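Yesenia Valdovinos wants me to smell something before we start. It's a strip of paper and it smells like a wet fence. "Cedar," she says. "Everybody says fence. I've stopped fighting it."

She makes perfume in the back half of a former shoe repair place, sells it under the name Taslow, and as of this December she has 19 scents on the shelf. One of them, Kiren, pays for most of the others. 1,629 bottles last year. She read me the number off her phone, then read it again.

No training in this. She taught middle school Spanish, quit, did the books for a tile company, quit that too. "I was bored and I had a kitchen," she says. First batch was a disaster, lavender and way too much clove. Her sister wore it to a wedding anyway and got asked to move tables.

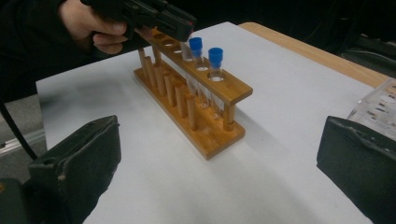 Most of her day is waiting. A blend that smells great at ten in the morning can be mud by four, so she mixes small, labels it, walks away. Some get a week, some get two months. She's picky about what she works with, hates plastic, likes wood. A test tube rack like the honey-colored one in the photo, with the holes along the top bar and the pegs in a row for drying, is her idea of good equipment. "It does one thing on this side and one thing on that side. I don't need a app for it." The notebooks are the same deal, paper, pencil, coffee rings. She's filled eleven and can't read the first three.

Cortés is the scent she talks about most and sells least. Orange peel, tobacco, a little leather. Named for her grandmother's street. She made 400 bottles and still has plenty. "People pick it up, they smell it, they say wow, they buy Kiren."

Does that bother her? Long pause. "A little. Yeah."

Fitzgerald Kowalczyk, who runs the gift shop two doors down, was the first to stock her. He took six bottles and put them by the register next to the gum. "I figured she'd be back for them in a month," he told me. "She was back in a week with more." He still won't wear any of it. Allergies.

Next up is something called Foritz, which she won't let me smell. Green, she says, "but not salad." It was suppose to be out by now. The problem is a moss note that keeps taking over, she's on the ninth version, or the tenth, she'd have to check the notebook.

Would she go back to teaching? "On Mondays I think about it. They had health insurance." Then the phone rings, someone wants Kiren, two bottles, can they pick up at five.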